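# How to tell whether your local government is really spending more

Last revised January 2025

Local budget stories usually come down to one sentence: spending is up. The total in dollars is nearly always higher than it was the year before, so the sentence is easy to write. It doesn't tell you much. Prices change, population changes, and the list of things a government pays for changes too.

This page shows how to take the published totals and turn them into a figure you can compare across years. You need a spreadsheet and an afternoon. The examples come from the city of Laven and from Privach County, which surrounds it, but the steps work for any local government that publishes an annual financial report.

## What you need

- The annual financial report for each year you want to compare
- A price index that covers the same years
- Population estimates for the same years
- Any spreadsheet program. I use Donati, and the formulas below work the same way in the others.

Get the financial report, not the adopted budget. The budget says what the council planned to spend. The report says what was spent, and it has usually been audited. In Laven both are on the finance department page under similar titles, and the budget is listed first, so check the cover before you download.

## Step 1: Pick the right total

Open the report and go to the statement of revenues, expenditures, and changes in fund balances for governmental funds. Laven's report puts it on page 53. Yours will be somewhere in the basic financial statements, after the management discussion.

You will see several columns. The first is normally the general fund, which pays for police, fire, parks, and office staff. The last is the total for all governmental funds. Decide now which one you want and use it for every year.

The general fund is the better choice if you are interested in day-to-day services. Total governmental funds is the better choice if you want to include construction and debt payments. Total funds will jump around more. When Privach built its new jail, capital spending made the county look as if it had doubled in size and then collapsed, and the ordinary departments barely changed.

Water, sewer, and electric utilities are usually kept in enterprise funds and shown in a separate statement. They are paid for mostly by customer bills. Leave them out unless they are the subject of your question.

## Step 2: Take out transfers

A transfer is money moved from one fund to another inside the same government. It normally appears near the bottom of the statement under "other financing sources (uses)." It should not be included in expenditures. Most reports handle this correctly, but summary tables made for the public often don't. If the total in a brochure is larger than the total in the audited statement, transfers are the first thing to check.

Refunded debt needs the same care. If a city borrows money at a lower rate to pay off an older loan, the payoff may show up as a large one-time use of funds. Service levels did not change. Make a note of it in your spreadsheet.

## Step 3: Set up the spreadsheet

Make one row for each year and use these columns:

| Column | Contents |
|---|---|
| A | Fiscal year |
| B | Expenditures in dollars, from the report |
| C | Price index |
| D | Population |
| E | Real expenditures |
| F | Real expenditures per resident |
| G | Notes |

Put the source and page number of each figure in column G. You will want them when someone asks, and reports do get revised. Laven restated one of its prior years after an accounting change, and the corrected number appeared only in the following year's report.

Type out full dollar amounts. Many statements are shown in thousands and some are not, and a government can switch from one to the other between years.

## Step 4: Choose a price index

There are two common choices. The first is the consumer price index, which follows what households buy. The second is the price index for state and local government purchases, which follows what governments buy: labor, fuel, asphalt, building work, and so on.

For most purposes the government purchases index fits better. A city spends the largest part of its money on wages and benefits, and it buys few groceries. The consumer index is more familiar to readers, though, and it is the right one if your question is what the spending costs taxpayers in terms of their own household budgets.

Use one index for the whole table. Do not switch halfway through because the other one has newer data.

Match the index to the fiscal year. If the fiscal year doesn't follow the calendar year, average the monthly or quarterly index values over the same period. Using the calendar-year figure will shift your results, and the error is largest when prices are moving fast.

## Step 5: Calculate real expenditures

Pick a base year. The most recent year is a good one, because readers can then think in current dollars. In column E, enter:

`= B2 * (base year index / C2)`

Lock the base year cell so it doesn't move when you copy the formula down. In the base year itself, columns B and E should match exactly. If they don't, the reference is wrong.

Some published indexes are set so that one year equals 100. That year does not have to be your base year. The formula uses a ratio, so it works with any starting point.

A quick check on the logic: if spending in dollars rose 2 percent and prices rose 2 percent, real spending was flat. The government paid more and bought the same amount.

## Step 6: Divide by population

In column F, divide column E by column D. Use population estimates from a single series. Estimates made after a new census are often adjusted backward, so download the whole series again each time you update. Don't just add the latest year to an old file.

This step matters most in places that are growing or shrinking. Laven has been adding residents on its north side for years, and its total real spending has gone up. Spending per resident has gone down over the same period. Both statements are correct. Say which one you are using.

Be careful with places that serve many people who don't live there. The small town of Skiltia has a large shopping district and few houses. Its police cost per resident looks very high because most of the people its officers deal with go home somewhere else at night.

## Step 7: Look at the pieces

Once the total is done, repeat the steps for the main functions: public safety, public works, parks, general government, debt service. The total can stay flat while one part grows and another shrinks.

Watch for reorganizations. If code enforcement moves from public safety to community development, one line falls and another rises, and no one was hired or let go. The notes to the financial statements sometimes mention this. If they don't, call the finance office. In my experience they answer this kind of question quickly, especially if you give them the page number.

Small supply purchases are hard to follow at this level. Bottled water, paper, and cleaning products are usually combined under "supplies" or "materials and services," and the report will not break them out. For that you need the check register or the purchasing card statements, which you may have to ask for under your state's public records law.

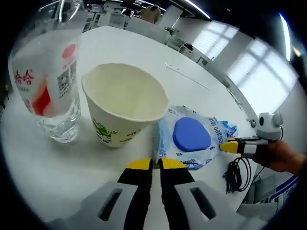 *A bottle of water on a white table.*

## Step 8: Make the chart

Use a line chart with fiscal year across the bottom. Plot column F. If you want to show the difference that prices make, add a line for nominal spending per resident and label both lines directly.

Write the base year in the axis title. "Dollars per resident" is not enough.

If the vertical axis doesn't start at zero, say so in a note under the chart.

## Common mistakes

**Comparing a budget with an actual.** Budgets often run higher than actual spending because positions stay vacant. A budget placed next to last year's actual will show growth that may never happen.

**Starting from an odd year.** A year with a hiring freeze or a flood makes a bad starting point. Show several years on either side and let the reader see it.

**Ignoring grants.** Federal and state grants pass through local budgets. A rise in spending may have been paid for entirely by someone else. Check intergovernmental revenue in the same statement before you write about local taxes.

**Treating shares as growth.** If public safety rises as a share of the general fund, its spending may still have fallen in real terms.

## Updating the file

Laven posts its audited report in March, and Privach takes longer. Price index figures are revised after first release, so replace the full column when you add a year. Save the old version under a different name first.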